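Working with the grippers: your questions answered

Last updated 10th July

I'm Morag Hepburn and I look after the room team at Flevell, over at our Badbridge site. Since we started the bed-making and folding work in June, people from the rest of the building keep stopping me in the canteen with the same questions, so I've written the answers down. If yours isn't in here, come and find me (I'm usually by the kettle).

So what is it you do in there all day?

We do ordinary household jobs, mostly on and around the bed, holding a gripper in place of using our own fingers. The gripper records what it sees and how it moves, and the recordings go to Gregor Galbraith's group, who use them to teach a robot arm the same jobs. One go at a job is called a take. We did 3,256 takes in the first batch and I think I dreamt about sheets for a week afterwards.

Is there a robot in the room?

Not for our part of it. It's people with hand-held tools. The arms live at Pollock, and most of us have only been over there once, for the welcome tour and some very good shortbread.

Will it take my job?

I'd be cross if someone dodged this one, so I won't. The folding line at Ledari, where a lot of us came from, is going to have arms on it. Gregor has said so to our faces. What's been agreed is that 62 of us move across to recording, checking or looking after the machines before any arm is switched on, on the same grade and the same hours. What happens after that agreement runs out I can't tell you, and I've told Gillespie Yule in personnel that I'd like an answer to that as much as anyone would.

What does the bed look like when you start?

It depends on the job sheet. Some takes want it neat, some want it in a state, and plenty are somewhere in between. You do get very familiar with one off-white sheet!
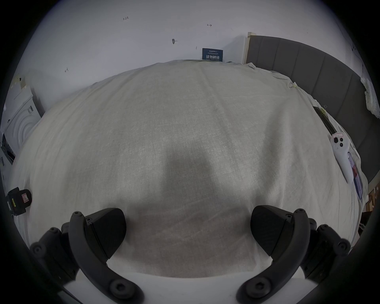 The bed from the gripper's side, with the sheet bunched up against the wall at the far end.

Do I need to be good with computers?

No. I'm hopeless with them and I've managed. You need steady hands and a fair bit of patience, and you need to be willing to do something again when the checker sends it back. Ruaridh Urquhart drove a van before this and he's the tidiest folder we've got.

How long is the training?

It's 8 shifts. The first couple are just getting used to the grip, picking things up and putting them down again, and you'll feel daft -- everyone does. After that you go on to cloth, and cloth is where people get fed up, so please don't judge the job by your third day.

What's the hardest thing to pick up?

Anything soft and flat. With your own fingers you feel the edge of a pillowcase and you've got it before you've thought about it. With the gripper you feel the handle and that's your lot, so you end up watching the tips like a hawk. I still curl my real fingers inside the grip as if that'd help.

Does it hurt your hands?

It can, if you squeeze too hard, and all of us squeezed too hard to begin with. Ask for a swap before it gets sore. We changed the rota after the first fortnight so that you do a spell of recording and then a spell of checking, and I've had far fewer grumbles since. If your wrist is still bothering you the next morning, tell me or Ruaridh and you'll go on checking until it's right.

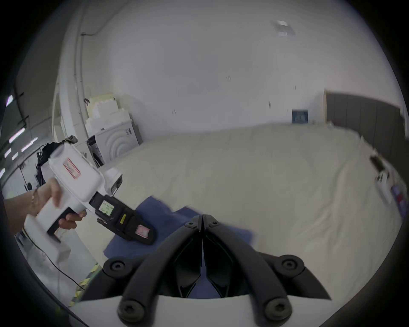 Getting the hang of the hold is the bit I spend most time on with new starters, and it's nearly all about the wrist and the elbow. Keep the elbow low, let the forearm do the travelling, and give the trigger only as much as it needs. Have a look at the hand on the left, fingers wrapped round the black trigger grip, because a lot of what I nag people about is in those fingers. Wrap, don't clench. Then have a wee shake of the arms between takes, even when you're on a roll.

Do you get a say in how it's done?

More than I expected, to be fair. Marion Lamont runs a half-hour chat at the end of each batch and things do get changed off the back of it. We asked for longer gaps between takes and got them. We asked for a radio and didn't, on account of the sound recording, and I'm still sore about that one.

Does what I record get used to mark me?

No. The checkers see the take and the job number. Of the 672 takes sent back in the first batch, not one went on anybody's file, and Marion has put it in writing that none will.

Can I come and have a go?

Please do! Put your name on the list outside Marion's office and get your line lead to sign it. Wear something with short or snug sleeves, and leave your tea outside the room.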